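Page numbers in contents list are 18 too high, and printer has rejected the page count

Tamara Bilyk
Posted 21st May

I am setting a paperback for my uncle, a memoir called The Innes Years. The text is finished and proofread. Layout is in Wolley, and the PDF goes to Binora for printing. Ninthorpe will handle the ebook later from the same source file.

The book has 18 pages of front matter numbered in small roman numerals (half title, title, copyright, dedication, contents, foreword, map). Chapter one then starts on arabic 1. The numbers at the foot of each page are correct throughout. I have checked every chapter opening in the PDF.

The contents list is wrong. Chapter one is given as page 19, chapter two is out by the same amount, and so on to the end of the index. I have refreshed the list several times. Deleting it and inserting a new one gives the same result.

Separately, Binora's upload check has returned the file with the message "page count not a multiple of 8". The PDF has 705 pages. The spine width on my cover was worked out from 705, so I would like to know whether the cover has to be done again as well.

I have read the pinned note on sections in this forum, but it only deals with switching off the number on the first page of a chapter.

Thanks in advance.

Lewis Sutherland

These are two separate faults. I will take the contents list first.

Wolley keeps two numbers for each page. One is the position in the file, counted from the first side. The other is the folio, meaning the number printed at the foot. The contents list can use either, and a new document is set to use the position. Your front matter is 18 pages, so every entry is 18 too high. Refreshing does not change the setting, which is stored with the document and not with the list. A new list inherits it.

To correct it:

Open Document Settings and go to Numbering.
Find "References use" and change it from Position to Folio.
Save and close the document, then open it again.
Refresh the contents list.
Refresh the index separately. It is not included in the same command.

Check that the roman section and the arabic section are true sections with a section break between them. If the change of number style was made by typing over the footer, the Folio setting will have nothing to read and the entries will come out blank.
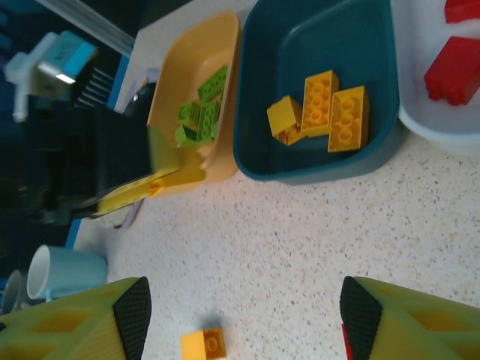 Does a blank side count towards the total sent to the printer?

Every side in the PDF is counted, whether or not anything is printed on it. The same goes for sides that carry no folio.

On the page count, then: 705 is one over a multiple of 8. Either lose one page or add seven blanks at the end. In a memoir of that length it is usually possible to lose one. Look for a chapter whose last page has only two or three lines on it and tighten the letter spacing slightly in one of its long paragraphs. Before you do this, find out whether your chapters are forced to start on a right-hand page. If they are, saving a page may only produce a blank in its place and the total will stay where it was.

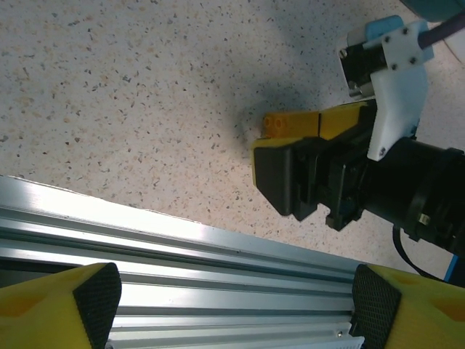
Yellow block held in a gripper.

The cover is a matter for Binora. Their template takes the final page count and the paper weight and gives the spine width. Enter the new figure and compare it with what you have. If you drop one page, the difference will be very small, but the check compares the two files and may refuse a cover made for another count.

Jean MacBrayne

Just put blanks at the back. I did that with mine and it went through.

Tiruwork Gebru

Lewis has the numbering right. A few additions.

Seven blanks at the back is acceptable to the printer but looks careless to a reader who notices. If you do want to add pages, put some of them to use. An acknowledgements page, a note on the typeface and a list of people mentioned are all normal in a memoir. Keep the very last side blank, as some printers put their own barcode there. I do not know if Binora does.

Do not add pages to the front matter to make up the number unless you are prepared to check the roman sequence again. You have an even count there at present, so chapter one falls on a right-hand page. An odd count will move it to the left.

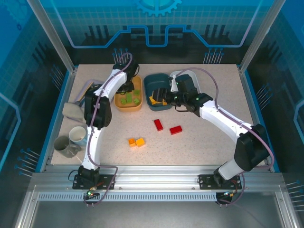
If you have a photograph section, check how it was placed. I had a book in August with 30 pages of plates imported as a separate linked file. Wolley showed them in the page panel but left them out of the running total, so the count on screen and the count in the PDF did not agree. Go by the PDF.

For the Ninthorpe file, take out the page numbers in the contents list altogether and leave the entries as links. Make a copy of the document first. Switching "References use" back and forth in the master file has lost my index markers once, and I had to restore them from a backup.

Tamara Bilyk

The setting was on Position. Changed to Folio, and both the list and the index now agree with the footers. The section break was already there.

I saved the one page in chapter four. Chapters are not forced to the right, so nothing else moved. The spine figure from the template is different in the last decimal place and I am redoing the cover to match before I upload again.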